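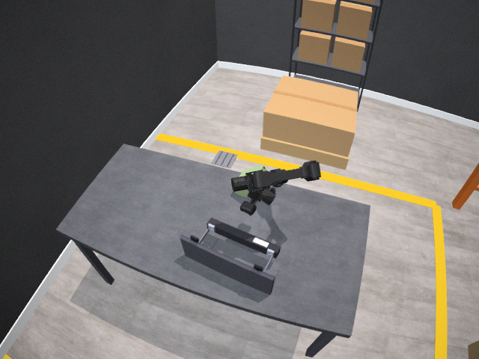
January
By the author of the Jendudham walking pages

I went to the open day at the Brekke paper mill on Friday, and I am glad that I took the early bus from Jendudham. The gate opened at 8 and there was already a line, mostly families and a few older men who had worked there before the mill was sold.

The tour goes in small groups and takes almost 2 hours. First we saw the pulp hall, where it is very warm and you must shout to your neighbor. The guide told us that the big dryer turns day and night and is stopped only 3 times a year for cleaning. I wanted to ask what happens with the water, but the group moved on.
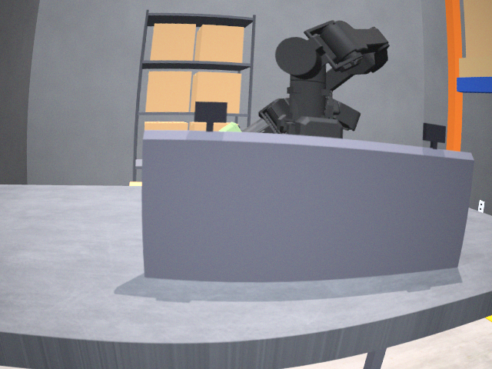 After the pulp hall we crossed the yard to the cutting room, which I liked the most. The mill makes a thick drawing paper under the name Flindetti, and we were allowed to touch the sheets before they are packed. One side is rough and the other side is smoother, and I could feel it with my eyes closed. A full roll gives 3,730 sheets, so the guide said.

Lunch was pea soup in the canteen, good and not expensive. There was also a table with damaged paper for sale, and I bought too much of it for my bag.

If you want to go next year, please wear closed shoes, they check this at the door. The bus back to Wundstead stops on the other side of the road, behind the chapel, and I missed the first one.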